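Hedstead 12-Cell Wooden Drawer Tray: review

Flellow has carried two versions of the Hedstead tray, one with eight cells and one with twelve. I bought the twelve-cell version for $20 in August and have used it for socks only. It is sold as a general organizer for ties, belts, cables and so on. I did not test those uses, apart from one phone charger that was in there for a night and does not count.

Construction

The tray is a plain wooden grid, three cells across and four deep, in a reddish-brown finish with orange in it where the light hits. It arrives assembled. Mine weighed 718 grams on a kitchen scale, which is heavier than the fabric bins it replaced and enough to keep it from sliding when a drawer is closed hard. The dividers are fixed. This is the main limit of the design: cell size is what it is, and a bulky boot sock has the same space as a liner.

Corners were square. One divider sat slightly proud of its slot and needed pressing down with a thumb. I found no splinters along the top edges, and after a few months no threads had been pulled. The inside of the cells is less carefully sanded than the rim. Anyone storing hosiery should run a hand around each cell first, or pass fine sandpaper over it.

Which socks fit, and how they have to be folded

A cell will accept a sock stuffed in loose, but the sock then rises above the divider and catches on the drawer frame. To stay below the rim it needs to be rolled or folded with some attention. I tried both methods on a mixed set: thin cotton, a thicker sports pair, and a long ribbed knit in tan that turned out to be the most useful test piece.

Folding is quicker. Lay the sock on a flat, hard surface, bring the cuff over toward the heel, then fold again. Ribbed knit resists this. The fold opens unless it is held at the bend for a moment, and the cuff curls.

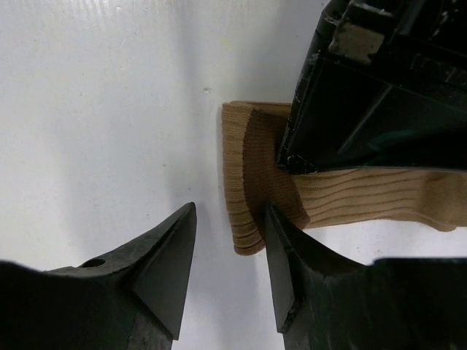

Tan ribbed sock, partly bunched, with the cuff end curling up.

Thin cotton stays folded without help. The long ribbed sock did not, and by the next morning it had opened out to fill its cell corner to corner. It was still easy to find and easy to pull out, so for a person who only wants socks separated, folding is good enough.

Rolling takes longer and gives a better result. Start at the toe, keep the first two turns tight, and let the rest follow. A loose first turn can't be corrected later; the bundle becomes an oval and is then too wide for the cell in one direction. Elastic knits hold a roll well. Wool blends hold it less well, and very short socks are hardly worth rolling at all.
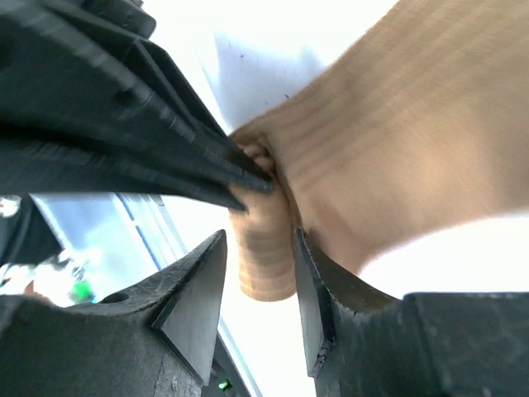 Banding across the knit, closer together toward the rounded end.

Capacity

Hedstead's listing gives the capacity as twelve pairs. I would read that as twelve thin pairs or twelve single thick socks. With one sock per cell, anything I own fits. With a rolled pair per cell, the sports socks stood above the rim by a finger's width and had to be moved to the drawer beside it.

A part-filled tray works better than I expected. With seven socks in it the remaining cells leave room to move things from place to place, and color sorting is easy to keep up: dark at one end, white at the other, patterned pairs wherever they land. The wood is dark enough that white and gray socks can be picked out at a glance. Beige and tan stand out less, particularly in evening light. 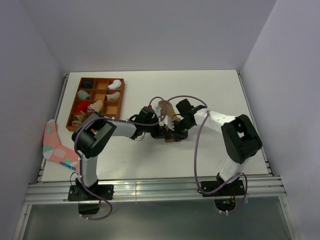 Compared with the Awan and Mikside trays

The Awan tray is molded plastic with removable dividers. It is lighter, it washes under a tap, and the dividers pop out when the tray is carried by one side. The Mikside is a felt box that folds flat. Its walls lean once half of the cells are empty, so it has to be kept full to keep its shape. The Hedstead can't be adjusted and should not be washed, but the grid stays put, full or empty.

Long socks are where the three differ most. In the Mikside a rolled knee-length sock pushes the wall over and takes space from its neighbor. In the Awan it fits if one divider comes out. In the Hedstead everything depends on the roll.
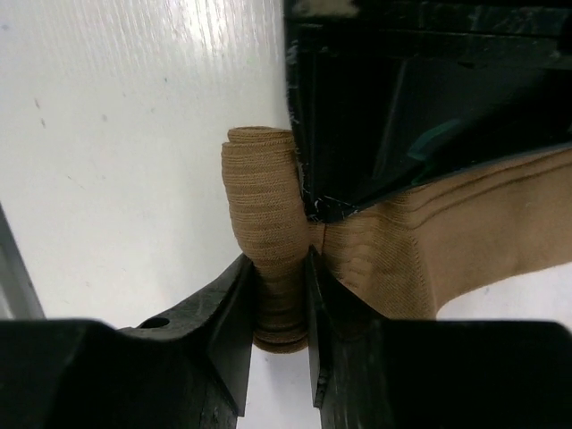 Keep the layers stacked evenly as the length is taken up, slow down at the heel, where the extra fabric tends to push the turns sideways, and finish with the cuff on the outside. Done that way, the tan ribbed sock sat upright in a corner cell and was still tight 20 days later. My first attempt, rolled in a hurry from the cuff end, came apart the same afternoon.

Remaining notes

- The finish had a faint smell when new. Two days in an open room cleared it.
- There are no feet or pads underneath. On a painted drawer base I would add felt.
- Dust collects in the corners of cells that are not in use. A dry paintbrush gets it out.
- The eight-cell version has the same outside size and would suit winter socks better.

Rating: 4 out of 5. The missing point is for the fixed dividers and the rough inner faces. I have ordered the eight-cell version for the second drawer.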